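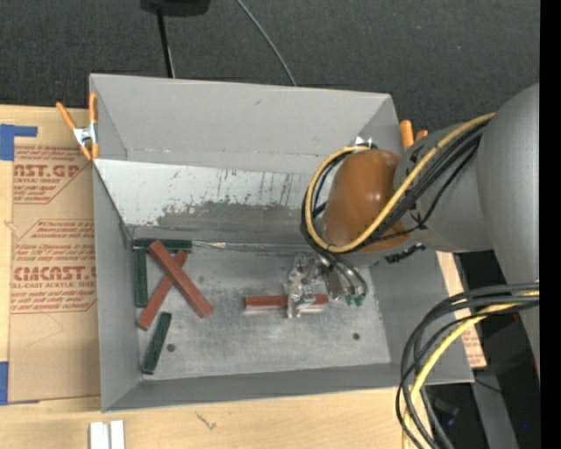
Writing for Ceremonies, Unit 5: The Wedding Toast and Its Relatives
Instructor: Lorena Riquelme

Last week we covered who speaks. This week, what they say and when they sit down.

Length first. A toast should run to 412 words at most. I got that number from the longest toast in the Stavley packet that didn't make me check my watch. Several of you turned in drafts of 2,000 words. At a normal speaking pace that is a quarter of an hour, during which the soup will die.

Who is it for?

A toast has one audience it addresses (the couple) and another it has to keep awake (everybody else). Most bad toasts serve a third party, the speaker. Go through your draft and circle every "I." If the page looks like it has measles, start again.

Absent relatives

When a parent or grandparent has died, families usually want them mentioned, and they usually disagree on how much. Ask the couple beforehand. One or two sentences is plenty, and a small true detail does more than a large adjective. In the Huenchumán toast (packet, second reading), the bride's brother says only that their father would have parked too close to the church door and refused to move. Look at where he puts it – early, before the jokes, so the room has time to come back.

Stand-ins

Siblings, stepparents and old neighbors now take on the dance, the walk or the reading that tradition gave to someone else. Name the person, say what they are doing, stop. The Plunddale draft spends a full page explaining why an aunt is walking down an aisle. The guests can see the aunt.

Stories to leave at home

Exes. Anything that begins "so we were in Cedico." Any story that needs a map.

For next class

Cut your draft to 200 words, then read it aloud to someone who owes you nothing. Bring both versions, printed. Revised toasts for the portfolio are due in December, and yes, I will be timing them.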